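Ata da reunião de acompanhamento: bancada de peças pequenas
Favamus, sala de preparação, dezembro
Início: 14h10

Presentes: Innes Drummond (coordenação), Su-chen Siu (materiais), Ruth Dobson (registo e inventário), Fulgencio Vidal (bancada).
Ausência justificada: Amirhossein Talebi. Enviou comentários por escrito, lidos no ponto 3.

1. Aprovação da ata anterior

Aprovada com uma correção pedida por Ruth Dobson: onde se lia "tecido cinzento" passa a ler-se "tecido azul". A versão corrigida substitui a anterior na pasta partilhada.

2. Superfície de trabalho

Fulgencio Vidal informou que o tecido azul continua a ser usado como fundo único da bancada. O pano fica esticado à mão no início de cada turno e preso pela parte de trás. Persistem vincos ligeiros, que não impedem o trabalho, mas dificultam a leitura do contorno das peças escuras.

Su-chen Siu apresentou duas opções: passar o tecido a vapor no início de cada semana, ou substituí-lo por um corte mais pesado do fornecedor Fikstead. O orçamento recebido é de 2.258 coroas, com entrega em Haverford e bainha incluída. Innes Drummond considerou o valor aceitável, mas pediu uma amostra antes de qualquer encomenda. Ficou registado que a amostra deve ser avaliada com a iluminação habitual da sala.

Quanto às marcas claras no pano, Ruth Dobson perguntou se resultam de desgaste ou do produto de limpeza. Não houve resposta conclusiva. Fulgencio Vidal vai lavar uma tira de ensaio sem Fludix e comparar.

3. Cubo azul-escuro

Discutiu-se a manutenção do cubo azul-escuro no conjunto de peças. Trata-se de uma peça pequena, de arestas arredondadas, cuja cor se aproxima da do fundo. Nos comentários enviados, Amirhossein Talebi defende que a peça fique, dado que as restantes contrastam todas com o tecido e o conjunto perderia o único caso difícil. Propõe ainda que o cubo seja registado em separado na folha de inventário, com a cor escrita por extenso.
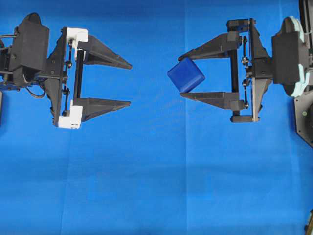 Fig. 1. Cubo azul-escuro sobre o fundo de tecido azul, seguro na pinça direita; pinça esquerda aberta.

Su-chen Siu concordou com a manutenção, mas assinalou que a designação "cubo azul" não é suficiente, por existir no armário outra peça de tom mais claro. Passa a usar-se "cubo azul-escuro, arestas arredondadas" em todas as folhas. As folhas antigas não serão corrigidas, exceto a que está em uso na bancada.

Innes Drummond perguntou se a peça devia ter uma marca de identificação numa das faces. Fulgencio Vidal opôs-se: qualquer etiqueta altera o atrito da face e descola com a limpeza. Decidiu-se não marcar. A identificação fica na tampa da caixa.

4. Arrumação das peças

As peças estão distribuídas por 16 caixas, das quais cinco sem tampa. Ruth Dobson verificou o inventário antes da reunião e encontrou divergências em duas caixas, ambas por troca de peças no fim do turno da tarde. Não há peças em falta.

Foi acordado o seguinte procedimento: a peça volta à caixa de origem antes de se retirar a seguinte; as caixas sem tampa passam para a prateleira inferior; a folha de inventário é rubricada por quem fecha a bancada. Su-chen Siu pediu que as tampas novas sejam do mesmo modelo das existentes, para permitir o empilhamento.

5. Limpeza

Mantém-se o pano seco para as peças. O uso de Fludix no tecido fica suspenso até haver resultado do ensaio referido no ponto 2. O frasco aberto permanece no armário de materiais, com a data de abertura escrita no rótulo.

6. Ações

Su-chen Siu: pedir a amostra de tecido à Fikstead e encomendar as tampas.
Fulgencio Vidal: ensaio de lavagem da tira; mudança das caixas sem tampa.
Ruth Dobson: atualizar a designação do cubo e criar a linha separada no inventário.
Innes Drummond: responder a Amirhossein Talebi e enviar-lhe esta ata.

7. Outros assuntos

A chave do armário de materiais passa a ficar no gabinete da coordenação. A próxima reunião será marcada depois da receção da amostra.

Encerramento: 15h05
Ata redigida por Ruth Dobson.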